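About Hultow
September
By Zahira Jugah

Print this page | E-mail this page

Hultow is a small company that gives plastic parts a second use. We started with 2 tables and a lot of patience. Today we check over 300 parts in a month — wheel covers, housings, tubes, whatever our customers send.

Each part goes first to the steel table. We marked it with yellow tape, so that everybody puts the part at the same place.
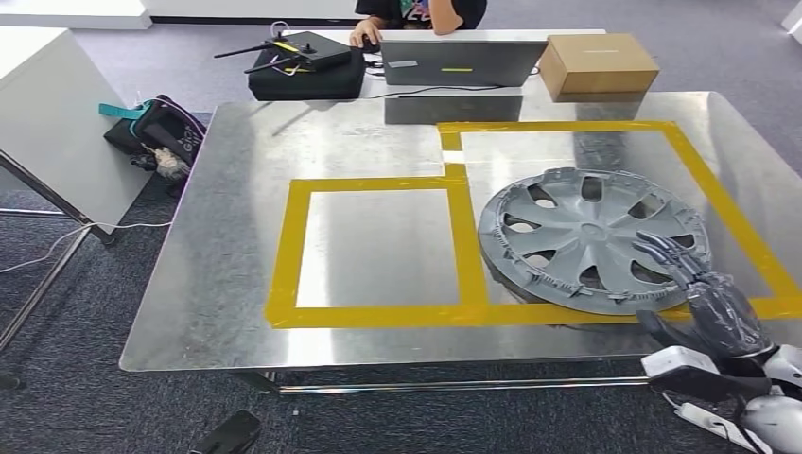
A wheel cover on the steel table.

Khairul Halim looks at the clips and the rim, and writes the result in our list. Gray housings of the vacuum cleaner kind need more time, as they have many small tabs and ribs inside. Teguh Osman likes these best.

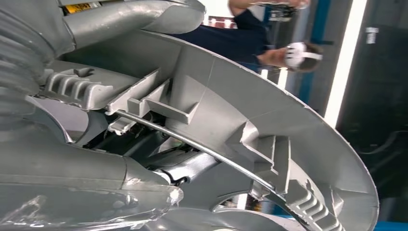
Our people

Jhosep Arboleda speaks with the customers and plans the deliveries. Gilang Yusof keeps the shelves in order. I write the letters and this page. Visitors are welcome in the morning, but please write to us before you come.

Contact | Copyright Hultow | Back to top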